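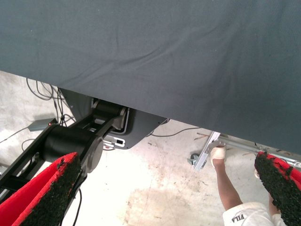

Grauer Stoff über hellem Boden, der Saum hängt schräg. Unten im Beton der bräunliche Fleck.

10. Mai 2018

So, heute also Stoff. Ich hatte mir das seit Wochen vorgenommen und immer wieder geschoben, weil die Nähmaschine hinten im Regal stand und davor die ganzen Kisten aus Rotonberg. Die sind jetzt umgeräumt (unters Fenster, bitte nicht wieder zurück!), und ich komme endlich an alles ran.

Es geht um die Abdeckungen für die Werkbänke und das offene Regal. Der Schleifstaub legt sich einfach überall hin, und ich habe keine Lust mehr, jeden Morgen erst mal mit dem Pinsel über die Schraubstöcke zu gehen. Die alten Malerfolien waren eine Katastrophe, laden sich auf, kleben am Arm, reißen an jeder Kante ein. Der schiefergraue Stoff von Guleo gefällt mir dagegen richtig gut. Matt, fein gewebt, und er fällt schön weich. Falten wirft er natürlich trotzdem, hauptsächlich in der Mitte, da lag er wohl zu lange auf dem Ballen geknickt. Ich hab kurz überlegt, ob ich ihn bügle, aber für eine Staubabdeckung ist mir das dann doch zu albern. Vielleicht hängt sich das aus.

Der Saum ist die größere Baustelle. Der läuft schräg, links höher und rechts tiefer, und das sieht man sofort. Beim Zuschnitt hatte ich noch gedacht, ich hätte ordentlich am Fadenlauf entlanggeschnitten, habe dann aber beim Nachmessen gemerkt, dass ich an der Webkante angelegt hatte, und die ist bei diesem Ballen alles andere als gerade. 4 cm Unterschied am Probestück! Dazu kommt, dass er oben vermutlich auch nicht gerade sitzt, also bitte nicht gleich die Schere nehmen. Erst oben ausrichten, über Nacht hängen lassen, dann unten neu anzeichnen.

Für die nächste Bahn:
Faden ziehen und daran entlang schneiden, egal wie lange das dauert.
Nahtzugabe unten 8 cm, zweimal umgeschlagen. Ist viel, gibt aber Gewicht.
Stichlänge größer einstellen, bei der kleinen hat sich die Naht zusammengezogen.
Nadeln nur die aus der blauen Dose, die anderen sind stumpf.

Bleiband habe ich auch ausprobiert, von Lagman, lag noch ein Rest in der Schublade. Fällt damit deutlich ruhiger, aber beim Waschen müsste man es wieder rausziehen, und das macht hier doch keiner freiwillig. Also ohne, vorerst. Wer eine bessere Idee hat, schreibt sie bitte hier drunter und nicht auf einen Zettel an die Tür, die Zettel fallen ab.

Dann der Boden. Eigentlich nicht mein Thema heute, aber wenn man mal auf den Knien rumrutscht und Säume absteckt, guckt man halt hin. Der Beton ist ziemlich verschrammt, überall dunkle Punkte und Krümel, und dieser bräunliche Fleck ist größer, als ich ihn in Erinnerung hatte. Blass zwar, aber breit. Ich tippe auf altes Leinöl, könnte aber genauso gut Rost sein oder Beize aus der Zeit, bevor wir den Raum hatten. Mit dem Zomenis-Reiniger, 1 zu 12 verdünnt, habe ich vorne am Rand eine kleine Stelle eingestrichen und 7 Minuten gewartet, dann mit der Wurzelbürste drüber. Ein bisschen heller ist sie geworden — oder ich bilde mir das ein, bei dem Licht schwer zu sagen. Morgen bei Tageslicht noch mal anschauen, bevor ich den ganzen Kanister dafür verbrauche.

Die Krümel stören mich ehrlich gesagt mehr als der Fleck. Wenn die Bahnen später so tief hängen, schleifen sie rechts womöglich über den Boden und nehmen das alles mit, dann haben wir den Dreck im Saum statt auf der Bank. Drei Finger Luft müssen unten also bleiben, auch an der tiefsten Stelle. Und vor dem Abstecken fegen, nicht danach, das hab ich heute falsch herum gemacht und hatte prompt Späne am Stoff und ein Steinchen im Knie.

Stoff reicht noch für das Regal und die kurze Bank. Für die lange müsste nachbestellt werden, Guleo hat aber bis Juni Lieferzeit auf genau dieses Grau. Das hellere wäre sofort da. Ich bin eher fürs Warten, zwei verschiedene Grautöne nebeneinander machen mich wahnsinnig.

Offen: Ösen oder Klettband oben? Ösenzange suchen, die war zuletzt bei den Lederresten. Garn ist fast alle, das dunkelgraue, große Spule.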